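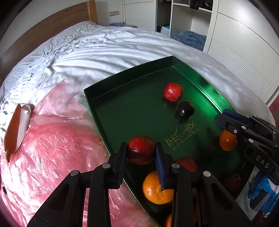

Frequently Asked Questions: The Flesach Moot Court and Legal Writing Fellowship

Thank you for your interest in the fellowship! We get a lot of the same questions every fall (and we love getting them, so please keep writing), and we've tried to gather the answers in one place. If you've already read last year's page, do look again at the parts on deadlines and writing samples, which have both changed.

What is the fellowship, exactly?

It's a one-year program for law students who want to get better at appellate work, meaning briefs, oral argument and all the reading that goes with them. Fellows spend the first term writing with a faculty mentor and the second term arguing, first in front of each other and then in front of a panel of visiting judges and practitioners at the Salcedo Rounds. You stay enrolled at your own school the whole time.

Who can apply?

Any student in the second or third year of a J.D. program, full time or evening. LL.M. students are welcome too, and we've had some wonderful ones. First-year students, we're sorry to say you'll have to wait until next fall, but you are very welcome to come and watch the Rounds, and plenty of our fellows first met us that way.

Do I need moot court experience?

No. Professor Covadonga Quintana, our director, had never stood at a podium before her third year of law school, and she will tell you so at the first dinner whether you ask or not. What we look for is careful reading and a willingness to rewrite.

How many people apply, and how many get in?

Last year we had 223 applications for 40 places. We know that's a hard number to look at, and we'd only say that several of our current fellows were turned down the first time around, applied again, and are doing beautifully.
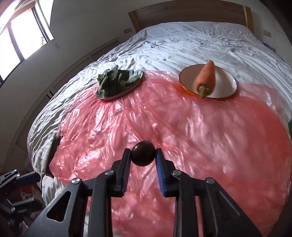
A small dark fruit, held between two padded jaws.

When is the application due?

Everything has to reach us by midnight Eastern time on 10/29/22. That's a Saturday, and the office will be closed, so if you think you might need help with the upload form, please call or write during the week before. Letters of recommendation are due the same day as the rest.

What should I send as a writing sample?

A piece of legal analysis that is mainly your own work. A brief, a bench memo, a seminar paper or a section of a journal note is fine. If it comes from a summer job, please get your supervisor's permission and take out the client names. We used to allow thirty pages, but the readers begged for mercy, so please choose your best ten.

And the personal statement?

Up to 600 words. Tell us about a legal question you keep coming back to and why it bothers you. It can be a grand constitutional matter or a tiny point of procedure. Milagros Carrasco, who reads the first round with Niall Shearer, still talks about an essay on the mailbox rule!

Does it cost anything?

There is no tuition and no application fee. Fellows pay their own way to the opening weekend, but a travel grant of $400 is available to anyone who asks for it on the form, and asking has no effect on your chances. Meals and rooms during the Rounds are covered.

Will I get academic credit?

That is up to your school. Many give two credits for the writing term as independent study. Zsolt Major in our office is happy to send your registrar a letter with the reading list and hours, and he's very quick about it.

Can I pick my mentor?

You can name a preference, and we do our best. It helps to say which subjects you care about, as we match on subject first. Soledad Aguirre takes most of the criminal procedure students, and the Stelline Clinic faculty usually take administrative law and immigration.

What if I need an accommodation?

Please tell us as early as you feel comfortable. Extra time at argument, a seated podium, live captioning and large-print records have all been arranged before. Loketby Hall, where the Rounds are held, has step-free entry from the parking lot side.

When will I hear back?

Before Thanksgiving, by email, whichever way it goes. Please check your spam folder before you worry.

My question isn't on this page. What now?

Write to the fellowship office and put "Fellowship question" in the subject line so that it lands with Zsolt. He answers in the order they come in.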